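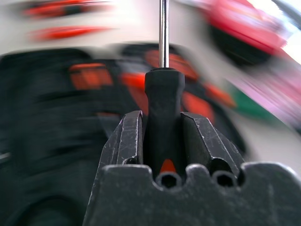
Black-handled screwdriver with the red-orange triangle, shaft up.

2022-06-14
Allania bench notebook, small tools

Screwdriver day. The plan was to spend the morning on the Plomix cover plates and do the drawer after lunch. The plan lasted until I opened the drawer to get a screwdriver for the cover plates.

State of the drawer at the start: wouldn't open past halfway. Something with a long shaft had turned crosswise and jammed against the cabinet lip. Got it loose with a steel ruler, which is now a slightly curved steel ruler. Culprit was one of the stubby-looking ones that is only stubby in the handle.

Emptied everything onto the bench on a towel. 20 screwdrivers, counting the two that are screwdrivers only by courtesy (one has been a paint can opener for as long as I've been here, the other is a chisel in denial). Before this I would have told anyone who asked that we were short of screwdrivers, and I did tell someone, in writing, on the last order sheet. Order withdrawn. Apologies to Okeke, who had already put six in a box for us.

Sorting. First tried by length and gave up, as nobody reaches for a screwdriver thinking about its length until it hits the back of the cabinet. Then by handle color, which looked lovely and put four different tip sizes in one slot. Ended up with tip type first, then tip size, then shaft length if there's still a tie. Handle color can fall where it likes.

Tips. Went over each one under the magnifier. 14 good enough to keep on the rack. Of the other six:
- paint can opener, moved to the paint shelf, where it will be happier
- chisel in denial, moved to the rough box with the pry bars
- two cross tips rounded off so badly they could be used to stir coffee. Scrapped.
- one flat tip with a corner gone. Will regrind. It's a nice old one and there's plenty of steel left.
- one with a loose shaft that spins in the handle with a small apologetic click. Tried epoxy on it in the winter, see earlier pages for how confident I was. Scrapped this time, and I've put it at the bottom of the bin under the packing foam so it doesn't come back.

Handles. The hard clear plastic ones cleaned up with dish soap and an old toothbrush. The rubbery ones are another story. Two had gone tacky and picked up what looked like a year of bench lint. Dish soap did nothing. Rubbing alcohol on a rag took the fuzz off and left them a bit duller, fine by me. Don't soak them. I soaked one the last time and the grip went soft like a cheap eraser, and it has never forgiven me.

The black one with the bit of red-orange on the handle gets its own line here, as it's the one everybody takes. I couldn't say why. It isn't the newest. I think it's the color: in a drawer full of black handles the eye goes to the one spot of anything else, the hand follows, and then it's off to the far end of the building for a week. It now has the first slot on the left, nearest the bench edge, so that when it's gone we can at least see that it's gone.

Rack. Used the Humard strip that has been leaning behind the drill press since it was delivered. Holes are 9 mm, and the instructions (one drawing, no words, a smiling man with no screws in his hand) show the tools hanging by the handle with the shaft down through the hole. Works for the thin shafts. The three fat ones don't go through, so I opened their holes with a step drill and cleaned up the edges with a countersink. Should have done this before mounting the strip to the wall. Plastic curls down my sleeve for the rest of the afternoon.

Mounted it at elbow height, left of the vise. First try was at eye height, and I took it down again after imagining for a moment a row of pointed things at that level and me leaning in to look at a solder joint. Two wall plugs wasted. The holes are behind the calendar now.

To hang the strip I needed a screwdriver. They were all on the towel, drying.

Labels. Printed tip sizes on the small label tape and stuck them over the holes. The tape doesn't like the Humard plastic and two had lifted at the corners by the time I'd made tea. Wiped the strip with alcohol, stuck them again, seems better. If they're on the floor tomorrow I'll use the paint marker and put up with my handwriting, and so will everyone else.

The drawer itself: vacuumed. Contents of the vacuum, for the record: swarf, a good handful of M3 washers (rescued), one earplug, half a pencil, and the hex key for the old bandsaw guard, which we replaced with a wing nut last July when we couldn't find the hex key. It's going in the drawer with the bandsaw manual. The wing nut stays on, it's quicker.

Cover plates: got to them at the end of the day. They need the second smallest cross tip, and with the rack up it took me no time at all to find it. Less good: two of the screws on the lower plate were already chewed up, no doubt by one of the tips now in the bin. Got the first out with a wide rubber band under the tip and a lot of leaning. The second one is still in there. Will try the screw extractor once I know where the screw extractor is. It isn't in the drawer, I can say that with real authority.

Still to do:
- regrind the flat tip, keep it cool, dip it often, don't get talking halfway through
- second stubborn screw on the lower Plomix plate
- new screws for both plates, same length, please not the soft ones
- hex keys. Opened that drawer for a moment and closed it again.
- return the ruler to flat, or relabel it

Rule for the rack, also on a card next to it: back in its own hole at the end of the day, tip down. If you open paint with one of them, put it on the paint shelf afterward and leave it there.

Counted before leaving. Thirteen on the rack. First slot on the left is empty.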